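Own-label suppliers: your questions, quick answers

Getting a lot of the same emails about supplying shops with own-label food so putting the answers in one place. Mostly aimed at small makers – sauces, bakes, chilled dips, that sort of thing. Will add to it when I get a minute.

What is own label, in plain words?

You make it, the shop's name goes on the front. Your name might be on the back in tiny type, might not be there at all. The shop decides the price, the shelf, the pack design. You decide whether you can live with that.

Is it the same as selling them my brand?

No. Different buyer sometimes, different paperwork nearly always. With your brand you pay for your own labels, your own tastings, your own offers. With own label the shop carries most of that but you get less per jar. Some makers do both. Works fine so long as the two recipes aren't identical, shops get very touchy about that.

Who do you deal with?

At the moment Baltholm for ambient (jars, packets, dry mixes) and Gunus for chilled. We also pack for Wuyts, their range is small and they don't change it often. If you want to go to one of the others direct, go ahead, we don't have a claim on anybody.

I've only ever sold at markets. Too small?

Probably not for a trial. A trial with Gunus is 11 shops, one line, one delivery point. If you can fill that every week without buying new kit you're big enough to talk. If you can't, wait. Much better to come in a year late than to run out in the second month, because an empty shelf is the one thing buyers remember.

What's the smallest order?

50 cases per line per delivery. A case is whatever the shop says it is, usually six or twelve units. Please check which. We have had pallets turn up in twelves when the order was in sixes and the whole lot went back.

How long from first sample to shelf?

Count on 16 weeks if nothing goes wrong. Sample, taste panel, costing, spec, site visit, artwork, first production, delivery. Artwork is the slow one. Everyone thinks it'll be the site visit. Christmas lines are a different story, they want those settled by the spring and won't look at anything new after that.

Do I need to be audited?

Yes. Either you hold a recognised food safety certificate already or the shop sends somebody. If they send somebody you pay for the day. Bring out your cleaning records, pest control file, allergen plan, staff training sheets, the lot. Have them on the table when the auditor walks in, don't go hunting through drawers.

What do auditors pick up most often?

Allergens, by a mile. Scoops shared between tubs. A mustard tub on the shelf over the flour. Rework with no label on it. After that, glass – you need a breakage proceedure written down and somebody on every shift who knows it. Then the boring stuff, door seals, a light with no cover, a hand basin with boxes stacked in it.

Can I make it in my home kitchen?

Not for these customers, no. Registered home kitchens are fine for markets and the farm shop down the road. A shared unit can work if you have your own locked storage and the cleaning between users is written up and signed.

Who owns the recipe?

Read the contract. Properly. Baltholm's standard wording leaves the recipe with you but stops you selling the same one to another shop for as long as they stock it. Some others want it outright if they paid for the development. Not always a bad deal, but the price needs to reflect it. Get somebody who reads contracts for a living to have a look. Costs less than you think.

What goes on the spec?

Everything. Every ingredient with its supplier and country, every sub-ingredient (yes the bits inside the stock powder), weights going in, weight coming out, temperatures, shelf life with test results behind it, nutrition, allergens, packaging weights. Changing anything later means a new version. Even swapping one onion supplier for another. Ask first, swap second. 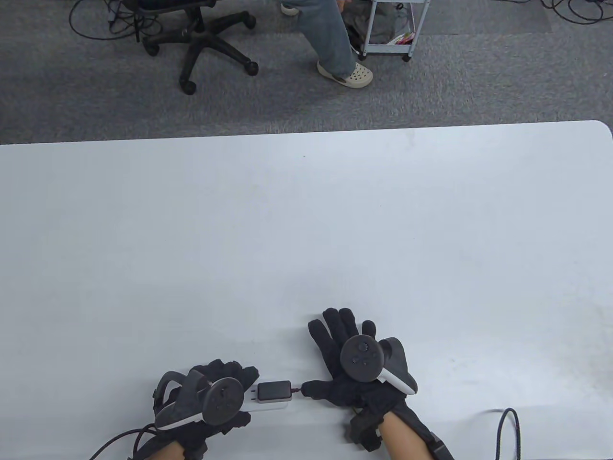
And keep the old versions. Don't save over them. If there's a complaint in September over a jar made in the spring, you'll be asked for the spec as it stood then, and "we've updated it since" doesn't get you far.

How is shelf life set?

Lab tests on real production samples, not on the batch you made by hand on a good day. Chilled goods need testing at the temperature a home fridge really runs at, which is warmer than you'd like. The shop then wants a minimum number of days left when it reaches the depot. Short-life lines get squeezed here. If your dip lasts ten days and the depot wants eight, you've got two days to make it, chill it, check it and drive it there.

Do shops ever ask for shorter ingredient lists?

All the time now. Fewer things shoppers don't recognise. Fair enough, but taking out a stabiliser means the sauce may split, so run a proper trial and re-test the life. Don't promise it in a meeting. "I'll look into it" is a perfectly good answer.

What about sugar and salt?

Each shop has its own targets by category. Ask for them before you develop anything. Much easier to start at the right salt level than to take it down after the panel has fallen in love with the salty one.

What is Guline?

The ordering system. All three shops on our list send orders through it. You get a login once you've signed. Orders drop in by 3 in the afternoon for delivery the next morning but one, and you have to confirm the same day. If you don't confirm it counts as accepted in full, so please look at it every day, even on holiday, or give somebody else the login.

Guline says my order is "part held". What does that mean?

Usually a price mismatch. Your price file says one thing and theirs says another. Ring the helpdesk, don't just send the goods and hope, as the invoice will bounce. Sometimes it's a barcode thing – same fix.

When do I get paid?

Terms are in the contract and they vary. Thirty days is common for small suppliers, the clock starts from a correct invoice and not from delivery. One wrong digit in the order number and the clock hasn't started. Check cashflow before you say yes to a big launch. You'll have bought ingredients, jars, lids, labels and boxes well before any money comes back.

Who pays for the labels?

You buy them, the shop signs off the design. If the shop changes its design while you've got a cupboard full of old ones, they should cover the leftover stock up to an agreed amount. Make sure that's in writing. And don't order a year's worth to get the price down. Tempting, I know.

What if costs go up?

Put in a cost request with proof. Ingredient invoices before and after, energy bills if that's the problem. One clear page beats ten muddled ones. Expect a no first time, or a part yes. Expect it to take a while too, so go in early and don't wait until you're losing money on each case.

Will I be asked to pay for promotions?

On own label, rarely. You might be asked to trim the price for a few weeks in return for better space. Work out what it costs you per case and what extra volume you'd need. If the sums don't work, say so. A buyer would sooner hear no than have you go quiet half way through.

What happens with complaints?

The shop logs them and passes them on. You get a few working days to reply with a cause and what you've done about it. Foreign bodies are treated as urgent. Keep a retained sample from every batch until the end of life plus a bit. No sample, no defence.

Recall – who does what?

You tell the shop straight away, by phone, then in writing. They pull it off the shelf and put up the notice. You trace the batch both directions, ingredients in and cases out, and you should be able to do it inside four hours. Practise it twice a year. Pick a random jar and try it. The first go is always a mess.

Can I visit the shops and see how it's displayed?

Please do. Go in as a customer. Look at what's next to yours, look at dates, look at whether the front row is facing the right way. Don't move anything. Don't argue with the staff. Send your notes to the buyer, short and polite.

My line's been dropped. Now what?

Happens. Ranges get reviewed and something goes every time. You should get notice – check how much – and a run-down plan for packaging. Ask for the sales figures and the reason. Then ask if there's a gap elsewhere, as plenty of makers lose a pasta sauce and come back with a soup. Wuyts took a line from us that had been turned down twice before.

Should I give up my own brand?

Would not. Even if it's small. If all your volume is with one shop then one phone call can empty your order book. No fixed rule on how much is too much, but if losing a customer would shut you within the month you're too far in.

Do you charge to look at a sample?

No. Send three of each, sealed, with the ingredients list and a rough cost per unit. Chilled stuff needs ice packs and a next day courier, and please email first so somebody is in to recieve it. We can't send samples back.

Do you help with export?

Not at the moment.

My question isn't here

Email it over. Replies are slower in the run up to Christmas. If it's to do with a live order ring the depot, don't email, it'll just sit there.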